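Salline Wash & Fold: Common Questions

How do I get my things to you?
Drop them at the Worbridge counter or book a pickup. Pickups run 7 a.m. to 3 p.m., every day except Sunday. Tie the bag shut and put your name on it.

Is there a minimum order?
Three pounds for drop-off. For pickup the minimum charge is $19.

How do you fold pants?
Laid flat on a clean sheet first, waistband straight, creases smoothed toward the hems. Then one leg over the other and in thirds. Patterned waistbands and sewn-on labels stay on the outside unless your order notes say otherwise. 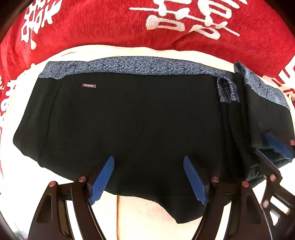 Black clothes are washed cold with other darks and turned inside out. If a pair is new and has never been washed, tell us and we'll run it alone. There is no extra charge for the first item.

Do you wash fleece blankets?
Yes, up to king size. Red and other strong colors go in a separate machine from white or cream sheets. Fleece is dried on low, and we don't iron it, printed or plain.

Can I get a full bedding set back the same day?
Usually, if it reaches us before 9 a.m. Comforters take a day longer.

What if something is missing?
Call within 3 days and have your ticket number ready. Unclaimed items are kept at our Zemorora Street store for 79 days.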